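Small things and the baskets for them

This page is about the bathroom shelf project in our flat in Hollum. We had over 100 small bottles, tubes and boxes, and most of them lived in plastic bags at the bottom of a closet. I started in April with one bag and one pink basket, and I continued whenever I had a free evening.

The pink basket and a clear bag, both pictures. 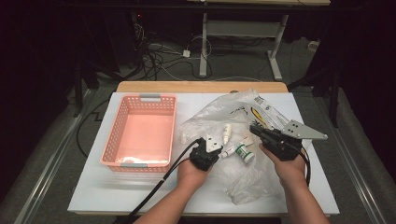
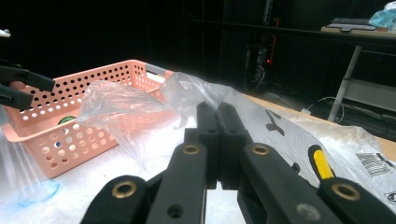

My rule for the baskets is simple. What we use every day goes in the front, and what we use only for a cold or for travel goes in the back. Tubes I like to keep lying down. Long boxes are the most difficult, and for these I bought a second basket from Jollby, a little deeper than the first one.

I also write the month of opening on each bottle with a thin marker. For eye drops this is very useful, I think.

Pictures of the hallway closet will come when the shelf is mounted.

Gallery 2 of the shelf project
652 views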